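Milagros Rivera
August 25, 2020

Okay friends, this is going to be a long one, so get yourself a drink. I've been promising for weeks to write something about the bats at Picard Mill, and tonight I finally have a quiet house and no excuses. 1/12

For those of you who are new (hello, and welcome!), Picard Mill is the old brick building on the river side of Badport, and for as long as I've lived in this town the attic has been home to a maternity colony. That means mothers and their pups, all packed in under the roof from late spring until the end of summer. 2/12

I started going to the evening counts because my neighbor needed a ride, and I have to confess I was a bit nervous of bats back then. I brought a hat. I kept the hat on for the whole first season. Now I'm the one telling other people they won't need one. 3/12

A count is a very simple thing, by the way. You sit in a lawn chair before sunset, you pick your side of the building, and you click a little clicker every time one comes out. If one goes back in, you write that down too and subtract it at the end. Then you go home and itch, if you forgot your bug spray like I always do. 4/12

So, the numbers. Four summers ago our best night was 96 bats. This year our best night was 32. I've gone back through my notebook over and over hoping I'd added wrong, and I hadn't. 5/12 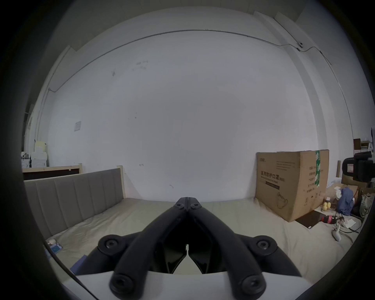

Gray headboard, beige sheet, and a long thread still to write.

Now, I want to be careful, because a smaller count at one building doesn't tell you why. Some of them may have moved. There's a barn out toward Groruvby where a farmer has been seeing bats he never had before, and I'd dearly love to think those are ours. But there is also the disease, which has been so hard on bats in this part of the country, and there's the new lighting along the river path. 6/12

The lighting is the piece I can't let go of, I'll admit. Those lamps are very white and very bright and they stay on until morning, and two of them point straight at the gap the bats use. We noticed this year that they were coming out later than they used to, well after dark, and for a nursing mother that's time lost right when the insects are thickest. 7/12

And before anybody writes in, yes, I do want people to be able to walk by the river safely at night! I walk there myself. All we've asked is for shields on those two lamps, and a warmer bulb if the town has any. The man I spoke to at the lighting office was very kind about it and wrote everything down, and I'm hoping to hear from him before December. 8/12

The other thing coming up is the roof. The mill is going to be repaired, and goodness knows it needs it, with the rain coming in on the north end. The worry is timing. If the work starts while there are pups up there that can't fly, they get sealed in or left behind. If it waits until the colony has gone for the winter, and the gap is left open afterward, they can come right back to it in spring. 9/12

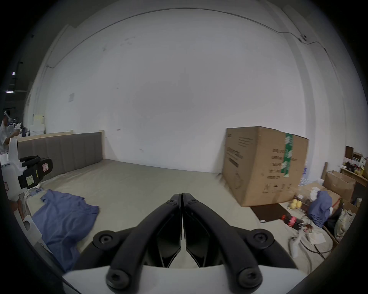 Blue T-shirt on the bed.

A few of you have asked about putting up bat boxes. Please do, and put them high, 18 feet if your ladder and your nerves allow it, somewhere that gets good morning sun and isn't tucked in behind branches. Don't be sad if it sits empty for a couple of years. The one on my cousin's garage in Hallilthorpe had nothing but wasps in it for ages and then one June there was a little pile of droppings on the driveway, and she called me as if she'd had a grandchild. 10/12

If you find a bat indoors, please don't touch it with bare hands. If it's just flying around and hasn't been near anyone asleep, or a child, or a pet, shut the door to the rest of the house, open the windows, turn off the lights and let it find its way out. If it has, or if you aren't sure, don't let it go. Call the health department and do what they tell you. I love bats very much and I still say this every time. 11/12

We'll have one more count this season, on the next dry evening, meeting by the loading dock on the river side. Bring a chair and something with long sleeves. I have spare clickers, and I'll save a spot for anybody who wants to sit with me and be shown what to look for. 12/12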